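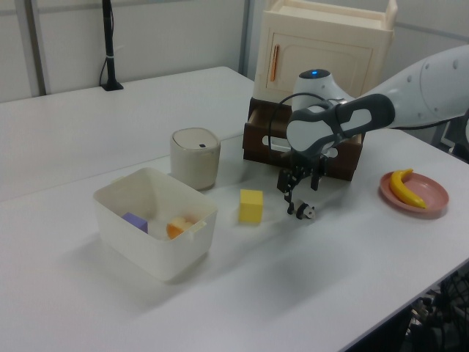 A white tabletop is a wonderful thing to tidy toys on. I came to this late, after years of sorting on the living room rug, where every small thing vanishes into the pattern and your knees give out before the job does. Put the same jumble on a pale, smooth surface at elbow height and suddenly it looks like a collection again. A yellow cube is so yellow up there! A little black-and-white animal tipped over on its side looks as though it's having a nap, and you find yourself oddly glad to see it.

The method I've fallen for came out of a visit to Medina, a toy lending library that runs out of two rooms over a hardware store. People bring things back in every possible state, and in February, the busiest month, the sorting table is going from 8 in the morning until the lights go off. What struck me was how calm it was. Bin on one side, loose things in the middle, bigger containers along the back. Everything moved in one direction, from the open table into the bin.

The bin is where most of us go wrong. We buy them deep, with lids, because deep looks like value in the store. Then the toys go in and sink. A shallow white plastic one, with sides that lean out a little and tabs you can get your fingers around, is so much kinder. You look down and there's the purple cube in the corner, with something orange beside it, and you know what you have. Children know too, and they'll reach in for the piece they want without tipping the whole lot over your feet.

I got carried away and bought 16 of them. (The Brodia kind, if you're shopping; the small size.) Four would have done it. The rest now hold seed packets, batteries, gift ribbon and a frankly embarrassing number of birthday candles, and I love every one.

Behind the bins you want things that stand up by themselves. A lidded canister is terrific for the bits that belong to nothing in particular: the wheel, the tiny shoe, the puzzle piece you're sure will match something by summer. I keep mine in plain beige so it can stay out on the table when company comes. Next to it goes a dark brown wooden box with oval hand cutouts, and I can't say enough about those cutouts. An open box you can pick up with both hands will travel all over the house. One you have to hug from underneath gets left where it is, and a week later it has mail in it.

Then there's the toy furniture, which every sorting system I ever read about ignores. Where does a play cabinet go? It's far too big for a bin and a little too nice for the closet. At Medina they simply stand theirs up with the wooden boxes and treat it as storage, doors and all. I tried it at home with a cream one and it was a revelation. Small cups went in, then a stack of felt pancakes, then the animals, who apparently live there now. If the handle is a bright color, so much the better. An orange handle on a cream door practically asks to be pulled.

Blocks deserve a word of their own. Plain cubes in solid colors are the best first things to put away, for grown-ups as well as kids. They sit flat, they don't snag, and they fit wherever there's a gap. Start with those and the table opens up fast. Animals and odd shapes come next, and soft scraps last of all, when you can see what room is left. Ivano makes a nice chunky set, and the Astix ones are a bit lighter if the hands in your house are very small.

A few things I've changed my mind about. Labels: I used to make beautiful ones, and with bins this open they just get in the way. Sorting by color: gorgeous for an afternoon, hopeless by supper. Sorting by kind is better, and sorting by what gets played with together is better still, even if it means a fruit wedge and a cube sharing a bin forever. At Medina there are 100 sets on the shelves and a good many of them are odd couples like that, put together by the children who borrowed them.

Try it some evening with one bin and whatever is on the floor. Clear the table first, all the way to the corners, and wipe it down. I like the radio on.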